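Screw-thread closure (glass containers)

A screw-thread closure is a way of sealing a glass container in which raised ridges on the neck of the container, called the thread, engage with matching ridges or lugs on the inside of a cap. Turning the cap draws it down until a soft liner presses against the rim. The system is used for preserved foods, dry goods, cosmetics, medicines, paints and laboratory samples. It replaced cork, wax and tied cloth for most household uses.

Contents
1 Terms
2 History
3 Manufacture
4 Thread types
5 Liners and sealing
6 Faults
7 Household reuse
8 Recycling
9 See also

Terms

The part of a glass container that holds the closure is known in the trade as the finish. The word dates from the period of hand blowing, when the neck and rim were the last part to be shaped. The flat or slightly curved top of the rim is the sealing surface. The thread is below it, and below the thread there is often a heavier ring called the transfer bead, which lets machinery grip the container while it is still hot. The shoulder is the sloping part where the neck opens out into the body. The underside is the base, and any inward dome in it is the push-up.

A container is generally called a jar when its mouth is wide compared with its body and a bottle when the mouth is narrow. There is no fixed limit between the two, and some makers list the same item under both names.

History

Before threads came into use, glass food containers were closed with corks, with waxed paper tied on with string, or with a tin disk set in a groove and sealed with hot wax. These methods were slow, and the seal usually had to be broken to open the container.

Threaded necks on glass were made in small numbers in the first half of the nineteenth century, but the threads were uneven and caps had to be fitted one by one. The main difficulty was the rim. Blown containers were cracked off the pipe and ground flat, which left a rough surface. Early jars worked around this by sealing on the shoulder, with a rubber ring placed below the thread.

Machine molding removed the problem. Once the neck could be formed first, in its own mold, the rim came out smooth enough to seal against directly. Ground rims then became uncommon, and collectors use them as one sign of an older jar.

Small regional glassworks kept their own thread patterns for a long time. The works at Leltberg made a coarse thread with a single turn, and its caps did not fit jars from the nearby Gemeck factory, whose thread was finer and sat lower on the neck. The Gemeck pattern book lists 1,243 molds, many of them differing only in the finish. Both firms changed to common thread sizes when canneries began buying caps and glass from separate suppliers.

Manufacture

Molten glass is cut into measured lumps called gobs, and each gob drops into a blank mold. The neck ring, a separate mold part in two halves, forms the thread and rim at this stage. For wide-mouth jars a metal plunger usually presses the glass into a rough shape, a method known as press and blow. The rough shape is then moved to a second mold and blown to its final size.

The neck ring halves leave two fine vertical seams across the thread. These seams must be low, or they will cut into the liner as the cap turns. On some finishes the thread is interrupted at the seam for this reason.

After molding, the containers travel through a long oven called a lehr, where they are cooled slowly to remove stress. Inspection follows. The bore, the height of the finish and the flatness of the rim are checked, and containers outside the limits are crushed and returned to the furnace as cullet.

Thread types

Continuous thread. A single ridge winds around the neck for one turn or more. The cap needs the same amount of turning to come off. Seen from the side, the overlapping turns look like separate rings stacked on one another.

Lug. The neck has several short, slanted ridges, and the cap has inward tabs that slide under them. A part turn is enough to open or close it. Lug finishes are common on sauces and pickles.

Press-on, twist-off. The cap has a soft lining on the inside wall. It is pushed straight down while the lining is warm, and the lining takes the shape of the glass thread. Baby food is often packed this way.

Sizes are given by the outside diameter of the thread in millimeters, followed by a number for the style of finish. A jar and a cap with the same diameter but different style numbers may seem to fit and still leak.

Liners and sealing

The cap itself does not make the seal. The work is done by the liner, which may be paperboard with a coated face, foamed plastic, rubber, or a ring of soft compound flowed into the channel of a metal cap. Dry goods need only a light liner. Foods packed hot rely on a vacuum that forms as the contents cool, and the liner must stay soft enough to hold it.

Faults
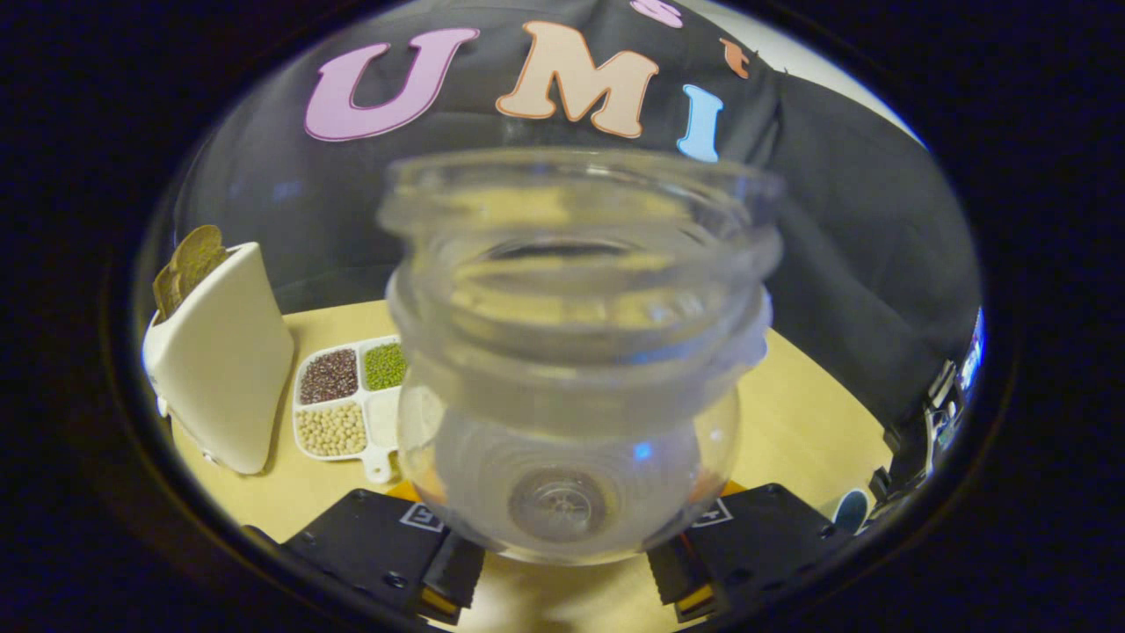
Didmont, in a reader's note to the Rätsep packaging handbook, objected that most leaks blamed on the thread begin at the rim, and that a chip too small to see will let air in however hard the cap is turned.

Later printings of the handbook list rim damage first. Other faults include a thread that is too shallow, an out-of-round neck, and a dip in the sealing surface. Too much force in capping can also cause trouble by squeezing the liner thin or stripping the thread of a plastic cap.

Household reuse

Jars with continuous threads are widely reused for storing rice, buttons, nails and similar goods. Commercial lug caps are meant for one use in preserving, as the compound keeps the mark of the first rim and may not seal a second time. For home canning, jars made for the purpose are advised, with new flat lids each season.

A stuck cap can often be freed by running warm water over the metal, which expands more than the glass.

Recycling

Glass containers can be melted and formed again without loss of quality, provided the colors are kept apart. Caps should be removed, since metal and plastic are sorted separately. Drinking glasses, oven dishes and window glass have a different makeup and are not accepted with containers.

See also

Canning
Cullet
Lehr
Mold seam
Stopper

This page was last edited on Nov 7, 2025.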